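Search this site Go

Workshop > Opinion > Robots

The case for the slow robot

I have spent 200 evenings since January building a machine that can, on a good night, pick up a sponge. My brother-in-law picked up the same sponge in under a second, put it down again, and asked what was for dinner.

People assume the hard part is the arm. You bolt the arm down in one afternoon and feel like a genius. Then comes the hand, and the hand eats your year. We are on our third set of finger pads at the Requena Street shop, and each set has been the final one. Milagros Cuesta, who shares the bench and most of the bills, keeps the old ones in a coffee can she calls the museum.
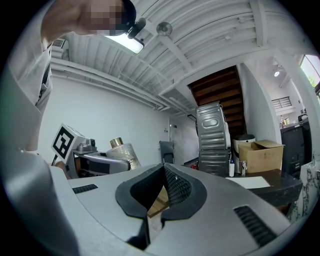
What bothers me is the talk that home robots should be bought whole, in a box, with a phone app. Zarkden will sell you one for more than my car is worth. It folds towels. I'm sure it folds them beautifully. When it stops, you mail it back and wait, and you will know exactly as much about robots as you did when you signed for it.

Ours cost us $800, plus a drill bit I'm still being asked about. It drops things. When it drops things we usually know why, or we know by the following night, and then we go fix it and something else breaks — often something of mine.

Milagros thinks I'm romantic about this and that I would take the Zarkden if it showed up on the porch. I might. I'd have the cover off by breakfast, though, and there goes the warranty.

Meanwhile the sponge record stands at 24 in a row. We're moving on to a sock.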